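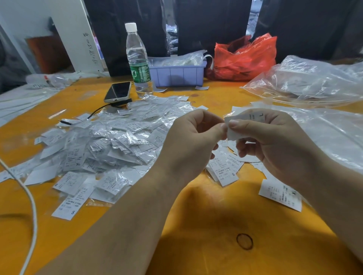 Photo: Skovine Press Office

Padmavathi Alva has spent a good part of her working life finding out how people address their mothers-in-law. It began as a footnote. She had gone to the island of Skodska to write a thesis about inheritance, a subject with forms and archives, and came home with 40 notebooks of people avoiding one another's names.

"They'd cough," she says. "Or wait until she looked up. One man had been married 26 years and had never called her anything."

Anthropologists have a term for this, as they do for most kinds of awkwardness. Name avoidance between in-laws has been written up on several continents, usually as a matter of respect and occasionally as a matter of survival. Alva's complaint is that the literature tends to stop at the rule. She wanted to know what happens at dinner, when the salt is at the far end of the table and so is she.

What happens, mostly, is children. A grandchild gives everyone a title, and Skodska couples will borrow it on the day of the birth. The man with the cough became a father in his third year of marriage and started saying "Grandma" to a woman of 48, who did not care for it. He stopped. The cough resumed.

Her book, Passing the Salt, came out in October from Palletti, who had wanted a photograph of a lighthouse on the cover and got one, although Skodska has no lighthouse. It draws on 70 households, including the Vasilakis family, who run the ferry café and appear under their own name because they insisted on it. They have since bought several copies and disagree with chapter four.

Chapter four is the good one. It concerns the telephone, which used to solve the problem (you rang, you said "it's me") and then made it worse, once every phone wanted a name beside the number. Alva asked people to show her what they had typed. She got "Home 2," "Her," "Anna's," and, from a retired schoolteacher, a single period.

She speaks at the Skovine library on 21st November. The room holds 100, and her own mother-in-law has asked for a seat near the front. Alva calls her Doctor.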